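Ostari - Flilelon (limited vinyl edition)

Format: 2 LP, gatefold sleeve
Label: Sial Records
Pressing: 2,097 copies, numbered by hand
Tracks: 11
Availability: in stock, ships within 6 working days

Flilelon is the second album of the symphonic metal band Ostari, and the first one that they recorded with a real choir. Eleven songs are spread over four sides, so the grooves have enough space and the low notes of the orchestra stay clear also at high volume. The long closing piece, Drisidmont, has side D for itself.

Who knows the debut will find again the fast drums and the double voices, but the guitars are placed lower in the mix and the strings carry more of the melody. We recommend to begin with side B - it is the heaviest part of the record and shows best what has changed.

The vinyl has its own master, made separately from the CD. The sleeve is printed on thick uncoated card, and the lyrics are on the inner bags. A download code is included. It is valid until the end of July and can be used two times.

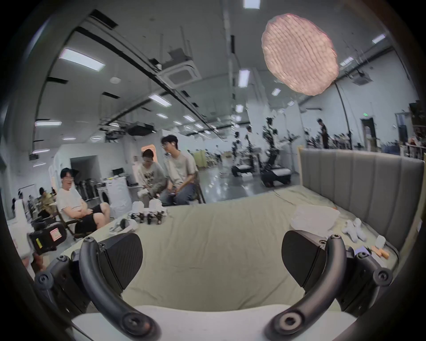
Please note: small marks on the outer sleeve can happen in transport and are not a reason for exchange. If a disc arrives warped or scratched, write to us before you send it back and add your order number. We replace it as long as we have copies. Orders from outside Europe may be charged with customs fees, which are paid by the buyer.

Also available: Flilelon CD digipak, Flilelon cassette, Ostari logo patch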